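4.2 Late cancellation and the morning list

The preceding section dealt with referrals that never reached a surgical clinic. This section turns to patients who had been seen, listed and given a date, and whose operation was then called off within one working day of admission. The hospital group treats these as a single category in its returns. Our review of the booking records at the Kinsella and Weralbridge sites suggests that the category hides several different kinds of event, and that they call for different responses.

Over the study period the two sites booked 3,292 elective procedures. Of these, 362 were cancelled late. We excluded emergency cases moved onto elective lists, and we excluded cancellations made by the patient more than one working day ahead, because the slot could in most instances be offered to someone else. Where a patient was cancelled and rebooked more than once, each booking was treated as a separate record. This follows the approach in Dolan and Lynch's earlier work on outpatient scheduling and allows the two sets of results to be read side by side.

The stated reason for each cancellation was taken from the free-text field in the booking system. Two of the authors read the entries separately and met to settle differences. The field is completed by whoever takes the call or closes the list, and the quality of the entries varies a good deal. "No bed" was used at Kinsella for any shortage on the receiving ward, including shortages of nursing staff, while Weralbridge kept separate terms for the two. We recoded the Kinsella entries against ward staffing sheets where these had been kept - they were missing for part of February - and left the remainder as "ward capacity, unspecified."

Ward capacity was the most common reason at both sites. Overrun of an earlier case came second at Kinsella and third at Weralbridge, where it was passed by incomplete preoperative assessment. Equipment faults were rarely recorded. Patients listed last in the morning session were cancelled more often than those listed last in the afternoon, a finding we did not expect and which held when the two sites were looked at apart. Staff interviews offered a possible explanation. Afternoon lists were planned with a fixed finish in mind, and coordinators were cautious in filling them. Morning lists were filled more freely on the understanding that any overrun could be absorbed after midday, but the afternoon team was often unable to take on an extra case.

Scheduled duration was the weakest part of the planning process. Both sites booked theater time from a table of standard durations, one figure per procedure code, last revised before either site had adopted its current case mix. The table makes no allowance for the surgeon, for the patient's earlier operations, or for the time needed to close. Closure in particular was treated as a fixed item. Surgeons interviewed for the study regarded it as one of the more variable stages of an operation, and one that is hard to judge from the referral letter.

Figure 3. Suturing in progress with two robotic instruments.
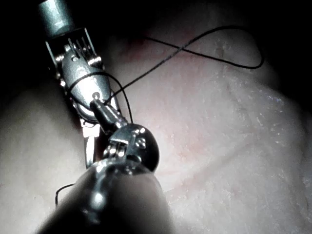
Bríd Ó Ceallaigh, responding to a draft of this section, questioned whether better estimates of duration would do much to reduce late cancellation while ward capacity remains the leading cause. On that view a list that runs exactly to time will still lose its last patient if no bed is ready, and the money spent on new estimating tools would be better put toward discharge planning. We accept the point in part. The two causes are recorded as though they were separate, but the bed records show that they overlap. A bed held for a morning patient was commonly released when the list fell behind, and the cancellation was then entered under ward capacity even though the delay had begun in the theater.

To test how often this happened, we drew a sample of 75 cancellations recorded under ward capacity and compared the time at which the bed was released with the running time of the list. The comparison was limited by the records available, and it does not allow us to state what would have followed had the list kept to time. It does show that the reason entered in the booking system is a poor guide to where the difficulty started. Managers who rely on the monthly return will tend to see a ward problem in cases that a theater coordinator would describe quite differently.

Patients were seldom told which of these explanations applied to them. The standard letter used at Kinsella refers to "operational reasons" and gives a telephone number. Weralbridge has no standard letter, and contact is made by phone from the admissions office. Several patients who took part in the interviews reported in Section 5 had arranged leave from work or care for a relative, and described the second booking as harder to arrange than the first. The cost of this falls outside the hospital accounts and is not included in the estimates given in Section 6.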